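Workshop notebook, June. Press freedom desk, case files bench

Started late, the scanner was hogged till almost noon. Working on the Clirov appeal bundle again. Dulce has the defense statement in the original, I have the translation, and the two don't agree on the date of the second hearing. Flagged in pencil, not fixing it untill she's read both.

Charge sheet still leans on the old 1882 press ordinance. Macario wants a one-page note on how often it has been used against editors. I told him 2 pages minimum or it's useless. He said fine.

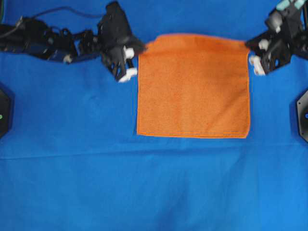
2 min read

Timeline so far: summons, search of the Prindora newsroom, laptops taken, editor released on bail, summons again. Missing the receipt for the laptops. Lawyer (Mendoza office) says there was one. Ask again Sunday, he picks up on Sundays.

Letter to the ministry, third draft. Cut the opening paragraph, too angry. Kept the line on access to counsel. Ferdinand thinks we should name the judge, Valentin says no, not while the appeal is open. I'm with Valentin on this one but leaving both versions in the folder so people can fight over it.

Signatures: about 100 on the open letter. 12 of those need checking, same handwriting or no surname. Don't publish the list before that's done!!

Naming scheme for the archive files. Wim's system is case, then document type, then language. Mine was date first and it sorts badly once there are undated papers, so switching to his. Old names kept in a text file in case somebody linked to them.

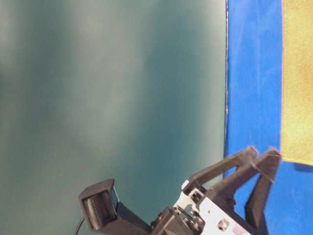

Also renamed the witness statements by initials only, and took the full names out of the file properties, which I'd forgotten last time. Check the Grurnent bundle for the same problem, I'm fairly sure it has it.

To do
- receipt, Mendoza
- hearing date, Dulce
- ordinance note to Macario, draft by monday
- ask Wim where the audio of the first hearing is, not on the shared drive
- new toner

Stopped 6:40 pm. Translation of the verdict only half proofread, pick up at the paragraph on costs.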